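Bench Talk > Rules and good practice > How strict is your shared bench sheet?

Started by slowlane_mo

Hello all, and sorry in advance for the length. I have been asked to write the house rules for our shared two-arm bench in Brindisham, the one we use for shoe tidying. The old sheet was one page from the Vellow days and most of it was crossed out. I would love to hear what other groups do before I print mine, and please be blunt!

My draft so far. Before anyone enables the arms, the shelf goes back to its place near the rear of the table, the plant stays to the right of it, and anything resting on the wood gets a look from table height as well as on the screen. Loose cable is checked by eye every single session. Reduced speed for the first 15 minutes, whoever you are and however many years you have been at it.

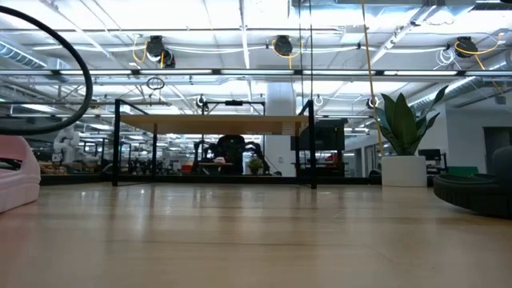 Morena Cocco
Bench coordinator, Brindisham shared workshop

The part I keep going back and forth on is the plant. Half of my people want it gone, the other half say a home has plants in it and the arms had better learn to live with them. My own feeling is that it stays, but that its spot should be written down, and that whoever moves it says so in the log.

erkus_fan_789 wrote:

Lovely to see someone taking this on. I'd go stricter on the cables, though. We run two arms on an Erkus base, and our rule is that no cable may hang lower than the elbow joint at any point in its travel. If there's a loop under the forearm you stop and re-tie it. It takes three minutes and people grumble every time, but I've stopped minding the grumbling.

slowlane_mo wrote:

Oh dear, then we would be stopping all day long. Our left arm has a droop under the elbow by design — the person who set it up wanted slack for the full reach across the table, and when we tied it tighter in January the wrist kept faulting. I do take the point about the forearm loop, and I will put in something about it.
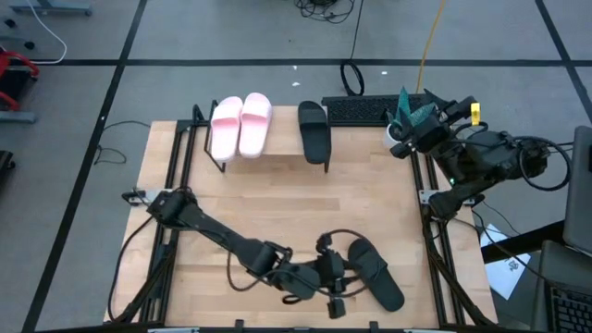

Photo: Brindisham shared workshop / M. Cocco

While I am here, the other rule I want is about what counts as a finished reset. One slipper on the tabletop and its partner on the shelf is a perfectly good starting point, as long as the log says which one is where. What I can't bear is "shoes out, ready" and no more. The next person has no idea whether the layout was meant or just left that way.

pinchpoint wrote:

I'm going to disagree with both of you, in a friendly way. You're writing rules for the table, and the table is the easy bit. Our trouble has always been people. Somebody leans in to straighten a shoe while the arm is holding position, and a held arm looks exactly like a dead one if you're tired. So our sheet has a single line at the top in big letters: motion disabled before hands cross the edge of the bench. The rest is on the back, and I doubt many have read it.

We also tape the floor, and the tape means something. Stay outside it while the arms are enabled, unless you're the named operator. If your tape is only there to show where the bench goes, say so on the sheet, or visitors will guess.

slowlane_mo wrote:

That is a very fair telling-off, thank you. I had hands down at number six. It is going to the top tonight. And I will write down what our tape is for, once I have asked the two people who might know.

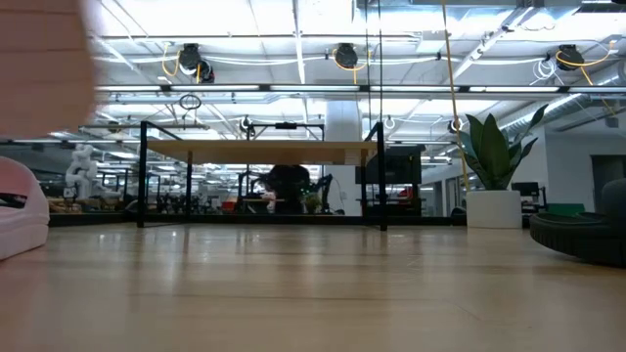

Does a shared bench need a named operator if everyone using it has been trained?
Every session should have one, written in the log before the arms are enabled, so that there is a single person who says when to start and when to stop.

That is how I have worded it for now, as a little question-and-answer section at the bottom, because new people do ask. The name can change halfway through a session, but the change gets written down as well.

erkus_fan_789 wrote:

Good wording. What about grip force? You haven't mentioned it, and with soft shoes I think it belongs on the sheet. We had someone bring a heavy boot setting over to a pair of knit trainers and the uppers never looked the same again.

slowlane_mo wrote:

I went and read back through our log on this one, and it is a mess. Some people note the force setting, some write "gentle", and one dear soul drew a small feather. Padded and mesh things are the awkward ones, I find, as the fingers can sink in a good way before you get a number you trust.

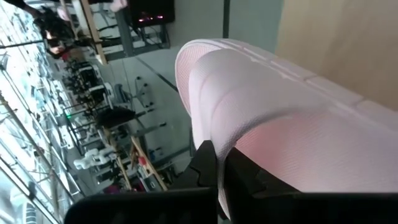
So my plan is to have two settings with names, soft and firm, and to ask everyone to start on soft with anything that gives when you press it with a thumb. If soft doesn't hold, you go up one step and log it. I would sooner have a dropped shoe than a crushed one.

pinchpoint wrote:

Two settings won't be enough, you'll be back here asking for a third. We tried it on the Vitale bench and ended up with a little chart. But start with two, sure.

slowlane_mo wrote:

Then I will leave room on the page for a chart! The new sheet goes up on Thu 10 June, and I will post the text in this thread for anyone who wants to borrow it or pick holes in it. If you have a floor tape rule in writing, pinchpoint, could you paste it here?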